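27/11/2020

Desk clearout, part 3. Cables this time. Ugh. Found 11 chargers in the Stekside drawer, most for phones I dont even own anymore. Kept two. Rest in a bag for the Popescu recycling bins.

The white power strip stays – on top of the table, I'm done crawling underneath to plug stuff in. Pens and paper tomorow, maybe.

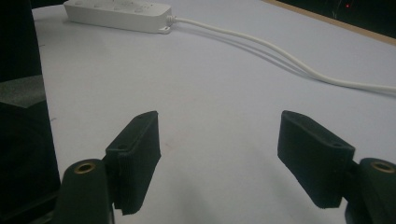
Orla Ó Dálaigh: Label both ends of every cord before you put the drawer back! Masking tape is fine. I skipped it in July and regretted it.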